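Keep the Long Table

The town library in Trakcombe plans to replace its long reading table with nine single study pods. Each pod has a screen on three sides, a lamp and two outlets. I think this is a mistake, and I say so as someone who would probably use a pod.

The case for the pods is easy to make. People bring laptops now. They want to take calls, and they don't want a stranger's elbow near their coffee. Kieran Mulligan, who drew up the plan, told the open meeting that most visitors who come alone leave a seat empty beside them. I believe him. I do the same thing.

But a seat left empty can still be taken. On a full afternoon you move your coat and someone sits down. Last winter I shared a lamp with Loredana Amato, whom I had never met, and she showed me where the old parish maps were kept. I had been asking for them at the wrong desk for a month.

A pod also decides in advance how much room you get. Try opening a newspaper in one. Try helping a child with a poster. Two people who want to look at the same book will have to stand in the aisle.

Then there is the money. The quote from Hesilus comes to 2,000 dollars a pod. Sanding and oiling the old table would cost far less, and the difference could pay for Sunday hours, which people have requested for years. 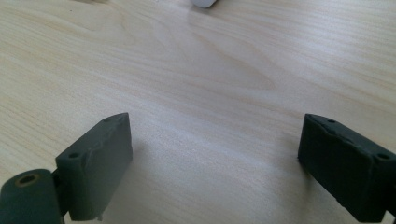 Page last changed: April 2025

Wood can be refinished many times if it is solid and somebody looks after it. The grain is still there under the scratches. Fabric screens get stained and go to the dump.

Put two pods by the back windows for people who need quiet or have a call to make. Leave the table where it is. The plan is open for comment until the end of the month, and forms are at the front desk.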